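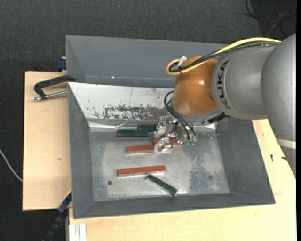 Picking from bins: the new house rules, and why we wrote them down

From the cell safety and practice group, Drasent

Since December we have one written set of rules for all bin picking cells at Drasent. Before, every hall had its own habits. In Ulineck they locked the bins down with clamps, in Koster they trusted the weight of the bin, and both halls were sure that the other one was doing it wrong. The new document is twelve pages and you find it on the shared drive under Cell Practice. This item is a shorter reading of it, with some remarks that did not fit in the official text.

First, what the rules are not. They do not replace the risk assessment. The general safety standards for industrial robots, ISO 10218 in its two parts, and the law of the country where the cell is standing come before anything we write ourselves. If you find a place where our text asks less than the standard, then our text has a mistake and please tell Femke Martens, who keeps the list of corrections.

The bin is a part of the cell

Many people treat the bin as packaging. It comes in, it goes out, it has dents. But the robot plans its path against a bin that stands in one known place, with walls of one known height. If the bin moves a little to the side, the gripper can come down on a wall. So rule 1 says: every bin in a picking position is fixed on at least two sides, by clamps or by a fixed frame. Clamps on a wooden base are allowed for trials and for training. For production the base must be metal and the frame must be bolted.

After fixing the bin, pull it by hand on each free corner. If you can feel it move, the clamp is not finished. Milan Aerts wanted a torque value in this place, and we discussed it for a long time. We left it out in the end because our bins have different wall thickness and one number would be too much for some of them.

Long parts near the wall

Bars are harder than they look. A short cube you can take almost from any side, but a bar that lies along the back wall leaves little room for the finger. Our rule 4 asks for a minimum free space between the finger and the wall, and the number is different for each gripper type, see the table at the end of the document. When the free space is not there, the program must choose another bar or stop and ask. It must not push the bar to make space, unless pushing was tested as its own movement with its own force limit.

Mixed bins are also in this rule. If there is more than one kind of bar in the same bin, the program has to confirm the kind before it closes the gripper, and color alone is not accepted as confirmation. Color changes with the lamp, with oil and with age. Carmela Bassi from Koster made a test where the same bars were read under the day lamps and again at 21:00 with only the hall lights on, and the results were different enough that we did not need to discuss it further.

Old bins with scratches

Scuffs and bright smears on a metal floor can confuse a vision system, and a shiny edge at the foot of the wall can look to it like the edge of a part. We do not ask you to throw away scratched bins. This would be expensive and also a bit silly. We ask that the teaching pictures are taken in bins that are as worn as the ones in daily use. At the Famatov line the system was taught with new bins only, and of 2944 picks in the first trial, 108 were stopped by the operator or by the system itself. After new teaching with used bins it became much better — the exact figures will be in the next report, when Sayaka Furukawa has checked them.

Cables and hoses

This chapter was the most difficult to write, maybe because each technician has a personal style with cable ties. What we agreed:

Cables that run along the arm need enough loop at the wrist for the full rotation, and the loop is checked with the wrist turned to both ends, at reduced speed, with one person watching only the cable.

Air hoses to the gripper must not hang lower than the fingertips in any picking position.

Ties are replaced when the cable is replaced. Do not use an old tie again.

Every bundle has a tag with the date of the last check. A tag without a date counts as no tag.

Loose cables on the floor behind the robot are not permitted in production cells. In trial cells they are permitted only outside the walking path. I know that some colleagues find this too soft, and Marijke Timmermans has already written me two mails about it. We will look at it again at the review.

Manual work at the bin

Nobody reaches into a bin while the robot is ready to move. This is the oldest rule in the house and we repeat it without change. To take out a fallen or crossed bar, stop the cell with the normal stop, open the gate, put your own lock on it, and then use the hook or your gloved hand. The emergency stop is for emergencies and is not a way to pause the work.

When the manual work is finished, the first pick after it is always made at reduced speed. The hall in Ulineck does this already for years and they say they do not feel the loss of time.

When to check again

The full check of a picking cell is done every 600 operating hours. A short check, with clamps, fingers, hoses and tags, is done every 400 picks during a trial and at the start of each shift in production. The form for the short check is one page. Please fill it in at the cell and not afterwards in the office from memory.

Questions and corrections go to Femke. Please write the number of the rule in the subject of the mail — she receives many mails with the subject "robot". The printed version for the halls comes as soon as the gripper table is translated, and until then the file on the shared drive is the valid one.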